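Sorting Baskets: Frequently Asked Questions
Brirkach Household Supply Service
Last updated November 1, 2020

What are the sorting baskets for?
The baskets keep food and household supplies apart on a shared table or desk. Each set consists of two woven wicker baskets. One is assigned to fruit and the other to general items such as tape and string.

Do the baskets need labels?
Yes. A handwritten word on a plain sheet of paper is sufficient. Place the sheet flat on the table in front of the basket. Labels should not be glued or pinned to the wicker.

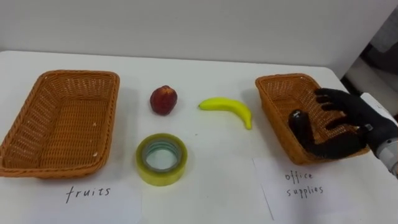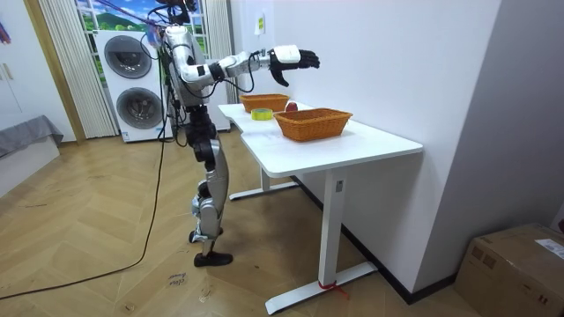

May fruit and supplies be stored in the same basket?
No. Packing tape collects dust and may leave residue on the skin of fruit. Return tape to the general basket after each use.

Should bananas be kept with other fruit?
Bananas may share a basket with other fruit for a day or two. For longer storage, keep them separate, as they cause apples and peaches to ripen faster.

How are the baskets cleaned?
Empty the basket and brush the weave with a dry, soft brush. Wipe with a damp cloth if needed and allow to air dry. Do not soak wicker or place it in a washer or dryer.

How do I request a replacement?
Submit the Plirix supply form and enter item number 3531. Requests received since May are being filled in order. Damaged baskets should be returned to the Jilten storeroom.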